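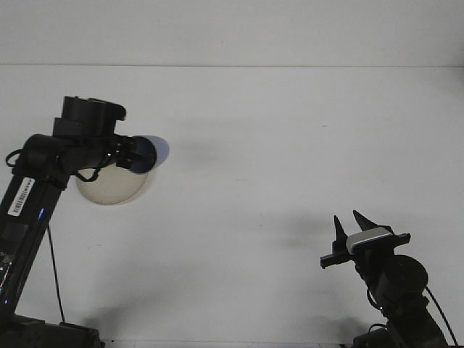
Cable tips for a two-arm bench build

Cleiton Rangel here, with what I've picked up since I started putting a pair of small arms together at the Drirnevora shop. I love this stage of a build! The motors turn, the jaws open, and then you find out how much wire you own.

Leave slack at every joint. Move the arm by hand through its whole reach with the power off, and only then tie anything down. A loop that looks huge with the elbow bent can be tight as a guitar string when it straightens.

Use hook-and-loop strips until you're sure. I went through 40 zip ties in one Saturday, snipping and redoing them (and sweeping up the ends).

Label both ends of each lead. Masking tape and a fine marker work great, and a layer of clear tape on top stops the ink from rubbing off.

Clamp the bases before the first powered test, and run that test slow. I set mine to 20 percent speed and keep one hand on the switch.

Work on a light-colored top if you have one. Dropped screws show up right away, the little black ones especially.

Check the wrist screws after the first hour of running, then again every week or so. Mine had backed out a quarter turn by September. A tiny dab of removable threadlocker fixed it, but keep it well away from plastic parts, which it can crack.

Spare leads go in the Altau drawer, second from the top. Please coil them loosely and put the short ones in front.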